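How to unpack the shopping without losing your mind

Skindwood Home Notes, page 19

Most people unpack by tipping everything out and walking off. I did this for years and can report that the bags breed.

You will need a clear table, 2 minutes per bag and somewhere to put the empties.

Step 1. Clear the table
All of it. The post from Zorkemby council can go on the stairs, where it will be ignored just as well. I like a table by a window, so I can read the small print on things without fetching my glasses.

Step 2. Sort by where things live
Bathroom, kitchen, toy box. Don't sort by size – it looks lovely and helps no one.

Step 3. Deal with bottles first
Hold the bag by a corner and take the bottle out with your other hand. Check the cap before you put it down. I once found a shampoo from Willems had emptied itself over 63 envelopes, and they still smell of coconut. Toy balls can stay in their bag at the back of the table until last, as they roll.
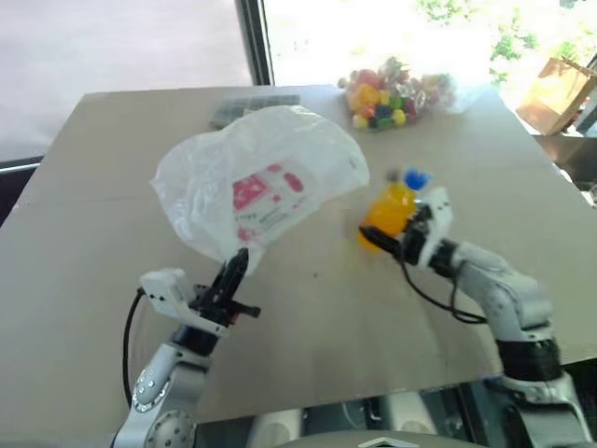
Step 4. Fold the empties
Press the air out, fold lengthways, then roll. At my last count the drawer in Wustosdale held 238 of them, so do throw the torn ones out.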